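What our team learned about rules (by needing some)

Student project reports – June
By the Clistau bench team
7 comments | 3 shares

When we started our project I figured the hard part would be the coding. We had a gripper arm, a white table and a whole term, and I really thought the safety and good practice section of the report would be half a page we'd knock out at the end. It ended up being most of what I worked on, so that's what I'm writing about!

Our project is called Clistau. The idea is simple enough: the arm picks up everyday things from a table and puts them down somewhere else, and we record each try so we can compare them later. The trouble was that all of us had our own way of doing it. One person would clear the table between tries, another would leave everything where it landed. Some of us wrote down the failed grabs and some of us (me, sorry) only wrote down the good ones. By the end of our first month the log was a mess and we couldn't say which tries were fair to compare.

So we stopped and wrote a rule sheet. Our course gave us the Prolstead checklist to start from, but it's meant for bigger workshop machines and a lot of it talks about fences and floor markings we don't have. We kept the bits that made sense on a bench and added our own. It's grown a fair bit, but these are the ones we use every session:

– Say "moving" out loud before you start the arm, and wait for everyone to answer.
– Hands stay off the table until the arm is parked. No reaching in to nudge something over.
– One person has the stop button and does nothing else. No typing, no phone.
– Start every try with the fingers open and nothing between them.
– Leave clear table around each object so the fingers can come down without bumping its neighbour.
– Cables stay off the work surface.
– Log every try, including the ugly ones.

The stop button rule caused the biggest argument. There are only 3 of us, so giving up a whole person to stand there felt like a waste, and I was the loudest about it. Then I had my turn on the button and noticed how often I wanted to look over at the laptop. I changed my mind pretty quickly.

The clear space rule took some fiddling too. Our first version said "a reasonable gap", which meant something different to each of us. We use a hand's width now. It's not very scientific, but you don't need to go hunting for a ruler and we all remember it.
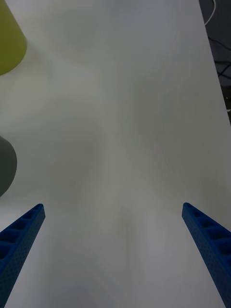 Fingers open, nothing between them, clear table in front – the view from the gripper.

Logging is where we improved the most. We moved everything into Skernent, the shared notebook our lab uses, and made one template with the same boxes for every try. We've now logged more than 1,000 tries, and I can pull up any of them and know how it was supposed to be set up. The older ones from before the rule sheet are still in there, but we've tagged them and left them out of our results.

There are things I'd still like to fix. The cable rule says nothing about the space past the table edge, and I think it should. We also never agreed on what counts as a "drop" if the object only slips a little – at the moment we write "slip?" in the notes and move on, and somebody will have to sort through all of those before the final results go in. I have a feeling it'll be me.

If you're picking up this project next term, please change the sheet wherever it doesn't fit. Put the new version at the front of the notebook and get the whole team to read it before anyone switches the arm on.

Recent project reports
Tsikata: sorting recycling with a very small conveyor
Writing a lab log your teammates can read
Our first month with a line-following cart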